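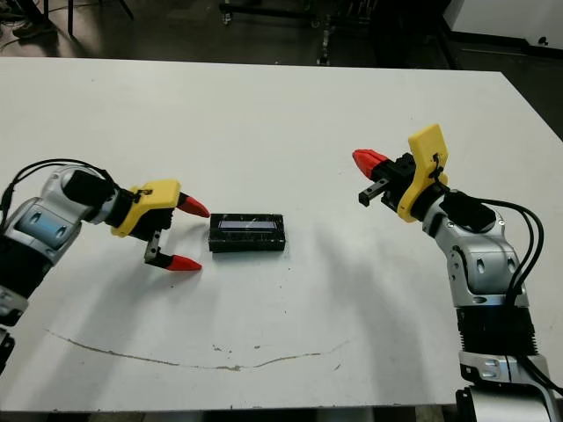
*The black box, on the white table.*

Rowena Dagdag had inherited three things from her uncle: a debt of thirty dollars to a barber in Sillier, a coat that fit neither of her arms, and the box.

It was low and black and longer than it was wide, with scuffs on top and a pale blue window that looked as if it had been about to say something for years. She had carried it to Subbarao Thevar's shop in a bread bag.

"It's a clock," said Subbarao, who had not put his glasses on.

"It has never told me the time."

"Maybe you've never been late enough."

He charged fifty dollars for an opinion and ten for a guess, and he hadn't yet said which this was. He set the box near the middle of the white table and bent over it. A long brown line wandered across the tabletop, and Rowena followed it with her eyes while he breathed through his nose.

"My uncle said it came from Laltirico," she offered. "He said a man named Bulow gave it to him instead of wages."

"Bulow gave everybody something instead of wages. My cousin got a goose."

"What happened to the goose?"

"It outlived Bulow."

Subbarao found his glasses in his shirt pocket and looked again. The blue window shone back at him. He tapped it with a fingernail and waited, the way you wait for a neighbor you know is home.

"Well?" said Rowena.

"I'd call it a barometer."

"You said clock."

"That was the guess. We've moved on to the opinion."

She did the arithmetic and put her hand on the bread bag. Outside, the 2 o'clock bus for Ueda went by with its door open. Her uncle had caught that bus every day of his working life, and he'd always taken the box with him, on his knees, and had always come home knowing whether it would rain.

"It's going to be dry till June," said Subbarao, squinting out at the street.

"Did it tell you that?"

"No," he said. "My knee did. The knee is free."

She paid him the ten and wore the coat home, in case.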